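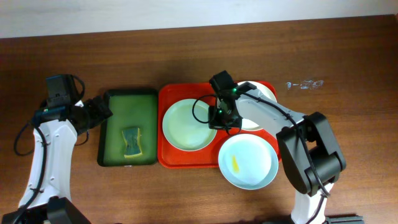

Two arms, three plates, one sponge. Left gripper over by the green tray, right one above the red.

Gripper fingers for dishes: stock vs. Greveck pads

solelyons
21 November 2018

OK so I've been putting this off and finally got both arms bolted down on the same table with the same dish job, and I want opinions before I spend any more money. The task is plate cleaning: the left arm picks up the sponge from the green tray, the right arm takes a plate from the red one and holds it, left arm wipes, plate goes back. Sounds easy! It isn't!

I ran 60 tries with the stock fingers and then 60 with the Greveck pads (the soft ones that slide over the stock tips). Same plates, same controller, same everything as far as I could manage. The stock fingers are fine on the sponge and lousy on the plates. The rim just rolls out of them as soon as the other arm pushes. With the Greveck pads the plate stays put way better, but now the sponge sticks to the fingers when I open them and gets dragged off the tray. So I fixed one arm and broke the other, yay me.

Is anyone here running different fingers left and right? Does it mess up your calibration?

pgazi
Different fingers left and right is totally normal, don't overthink it. Pads on the right, stock on the left, re-zero the closed position on each and go. I've had Kornau tips on one side and plain ones on the other since last winter.

What I'd look at first is that cable on your right arm, the black one looping down from the gripper across the plate. That's going to snag a rim sooner or later and you'll blame the fingers for it. Velcro it up along the forearm.

torquewrench_al
Disagree on the pads, sorry. Soft pads on wet ceramic are great for a week and then they glaze over with soap. I went through 5 sets before I gave up. If a plate rolls out of the stock fingers your approach angle is wrong. Come in flatter, grab deeper past the rim, slow the close down. Costs nothing.

solelyons
Pranab, good eye, I'd stopped noticing that cable completely. Will tie it up tonight.

@torquewrench_al I did try flatter! The trouble is the tray. Once I get low enough to go past the rim the bottom finger wants to be where the tray is. And I'm not washing with soap yet, it's just a smear of yellow gunk on a plate so I can see where the sponge has been.

torquewrench_al
Then prop the plate. Let one edge hang over the lip of the tray, like the one at the lower right in your shot that's half on the table. That's a much nicer pick than the one lying flat on the left. If you only tested on flat plates I don't think you've compared fingers at all, you've compared how well each one copes with a bad pick.

bucketofservos
lol harsh but he's got a point. Could you split your tries by where the plate was sitting?

Also what are you on for the controller, still the Plornesine board? Mine had a lag on gripper close that made every finger look slippery. Closed fine on the bench, late when both arms were moving. Drove me nuts.

solelyons
Still Plornesine, yeah. I have it set to 200 Hz for both arms and haven't seen lag, but I also haven't looked for it, so... will log it.

And fair enough on the split. I wrote down pass/fail and which fingers, not where the plate was. Ugh. Roy told me to write that down and I said it wouldn't matter.

pgazi
Listen to Roy.

I still say keep the pads on the right though. Al's glazing problem is real, but mine come back if I scuff them with a bit of sandpaper. Takes a minute.

torquewrench_al
Until you've sanded them thin and the grip width is off. But sure.

solelyons
Plan for the weekend then: cable tied up, pads on the right only, 6 plate positions written on tape on the table, and I'll log the close command against the actual finger position. If the stock fingers do OK on the overhanging plates I'll come back and eat my words. Anybody have a spare set of the Kornau tips they'd sell me? I'd like to put those in the mix too.

bucketofservos
I've got a set in a drawer, one tip has a nick in it. PM me your zip and they're yours for postage.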